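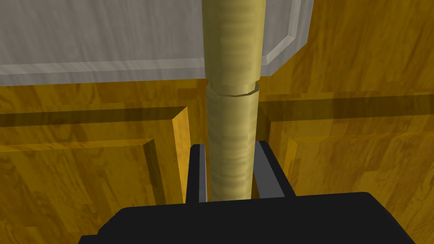 Povilas Rimkutė wrote under my last post that I was being unfair to standing desks, and that his back had stopped hurting within a fortnight of getting one. He may well be right about his back. I've never met it. What I said, and still say, is that a fortnight is a short time and that backs get better by themselves quite a lot.

I have had a bad lower back on and off for years, and in that time I have been sold a great many things. A wedge cushion. A chair you kneel on, which moved the ache from my back to my shins. Last January it was the Bilurel, a desk that goes up and down at the press of a button and cost me £687, delivery extra. The leaflet said users reported feeling "more energised". More energised than what? It didn't say, and when I wrote to ask I got a voucher.

I used it properly for the first month. Up for an hour, down for an hour, as told. My feet hurt. I bought a mat for my feet. Then I noticed I was leaning on the desk with both elbows, which I could have done at the kitchen worktop for nothing. By spring it was down all day, and these days it only goes up when I need to hoover.

The part that annoys me is the survey. Storneo, who sell the thing, make much of a trial in which people said they felt better after using one at work. I found the small print. There were 146 people at the start and 91 at the end. What happened to the others? If your back is worse and you've gone back to your old desk, I doubt you are filling in the form. And everyone knew which desk they had, because how could you not? I'd feel better too if my boss had just bought me something expensive and then asked me how I felt.

Dwynwen Pritchard read a draft of this and thinks I'm being grumpy. She says if people feel better, they feel better, and who cares why. I care a bit, at that price. She did have a point about walking, though. We do the path up past Cinach most Sundays, a bit more than 2 hours with the dog, and my back is nearly always easier that evening. I'm not claiming it's a cure. I might just be pleased to have been outside, and on Sundays I'm not sitting at a desk of any height, so I can't tell you which of those it is.

Povilas also asked what I'd suggest instead. I don't know. Get up and put the kettle on now and then, I suppose. If yours works for you, keep it. If anybody wants a Bilurel with a scratch on the left side and a mat thrown in, I'm open to offers, but you'll have to collect it.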